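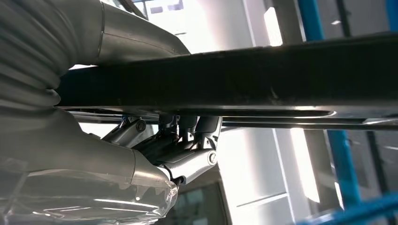
Pourquoi la gomme-laque de la semaine passée reste-t-elle collante alors que l'autre lot a séché en une nuit ?

Les paillettes sont trop vieilles : la gomme-laque finit par se lier à elle-même dans le bocal, se dissout mal et ne durcit plus vraiment, quelle que soit la patience qu'on y met.

Février, cahier de vernis, suite

Je reprends où j'en étais resté avant le thé. Le sachet de paillettes Brutia traînait au fond du placard depuis bien avant le déménagement de l'atelier, et je m'y étais attaché, je l'avoue, à cause de cette belle couleur d'ambre un peu rouge qu'on ne retrouve plus dans les nouveaux. J'en ai mis à dissoudre dans l'alcool comme d'habitude, au bocal, en remuant quand j'y pensais. Le lendemain il restait au fond une espèce de gelée blonde qui ne voulait rien savoir. J'ai filtré (dans un vieux bas, pardon à ceux qui préfèrent le filtre à café, mais il se bouche toujours) et j'ai quand même passé l'éprouvette de noyer. Au doigt, l'empreinte reste. À l'ongle, ça marque comme du savon.

L'autre lot, celui de chez Temum, acheté cet hiver, s'est dissous sans histoires. J'ai pesé 187 g pour un litre d'alcool, un peu plus chargé que d'habitude, parce que je voulais voir si l'on gagnait une couche sur le bouche-porage. On gagne peut-être une couche, mais on perd la tranquillité : le tampon accroche dès qu'on ralentit, et j'ai eu deux beaux arrachements au milieu du panneau, là où la lumière tombe bien sûr. J'ai laissé tirer, poncé au 800 avec une goutte d'huile, puis repris avec un mélange rallongé de moitié. Là, c'est redevenu un plaisir ! Le tampon glisse, on voit la petite buée d'alcool qui suit derrière comme une comète, et l'on se surprend à continuer bien après l'heure.

Pour la table Grimthorpe (le plateau de noyer avec le filet clair), voici où nous en sommes. Le dessous et la ceinture sont finis. Le plateau a reçu à peu près 7 séances, et le pore est fermé partout sauf dans la bande près du nœud, qui boit encore. Je propose d'y revenir localement à la ponce, très peu, dans un coton bien serré, puis de laisser reposer avant d'éclaircir. Si quelqu'un passe avant moi, merci de ne pas poser la couverture dessus, même « propre », même cinq minutes. Le tissage s'imprime et j'en ai encore un souvenir sur le secrétaire.

Petite digression sur l'huile. J'étais resté à la paraffine par habitude, et j'ai voulu essayer l'huile de noix sur la moitié de l'éprouvette B. Elle est agréable sous la main, moins fuyante, mais au moment d'éclaircir elle remonte en voile gris et il faut y revenir trois fois. Je garde la paraffine pour le plateau. À revoir quand il fera plus doux, l'atelier était à peine tiède le matin et je soupçonne que ça compte.

Relu aussi la vieille notice Väisänen sur les vernis à l'alcool, qui conseille de noter la date d'ouverture sur chaque sachet. Je l'ai fait pour tout le placard, au crayon gras. Le Brutia est mis à part, dans la boîte en fer, pour les essais de teinte seulement. Ne pas s'en servir sur un meuble, s'il vous plaît.

Reste à faire : racheter de l'alcool, découper du lin pour les tampons, remettre le couvercle du bocal de ponce qui ferme mal, et réessayer l'éprouvette A à l'ongle demain vers 16 h.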